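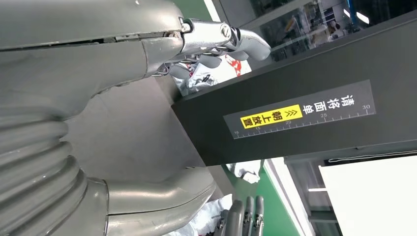
*El rótulo de la máquina: «请将面单» y, en amarillo, «朝上放置».*

## ¿Qué pone en la etiqueta y para qué sirve la regla?

Pregunta de **Unathi Ngcobo** - 15 de abril de 2022

Me toca preparar bolsas de envío en el almacén de Oltbridge y el manual viene íntegro en chino, salvo la palabra «WARNING», que han tenido la delicadeza de traducir. El traductor del móvil me propone «por favor, enfrente la lista hacia el cielo», cosa que hago cada mañana sin que mejore nada. ¿Qué pide el cartel? ¿Y los números de debajo, del 10 al 30, son centímetros? Las bolsas son blancas, de plástico, de las que se arrugan con mirarlas.

---

**Mbali Hendricks** (respuesta aceptada, 19 votos)

Dice «coloque la etiqueta de envío hacia arriba». 面单 es la hoja con la dirección y el código, no una lista. 朝上 es «hacia arriba», así que el cielo no andaba tan lejos.

Con bolsas blandas, alisa la zona del código con la mano antes de dejarla. Si la etiqueta da la vuelta a un canto, pégala otra vez: un código doblado no lo lee ni su madre.

Lo de la regla, ni idea. Yo diría centímetros, pero pon un metro al lado y sales de dudas.

---

**Gerrit Gumede** (3 votos)

En Dornville teníamos una parecida y la regla no la miraba nadie. Yo apoyaba el bocadillo.

---

**Reshma Du Plessis** (0 votos)

¿Has probado a apagarla y encenderla?

> **Unathi Ngcobo:** Es una pegatina, Reshma.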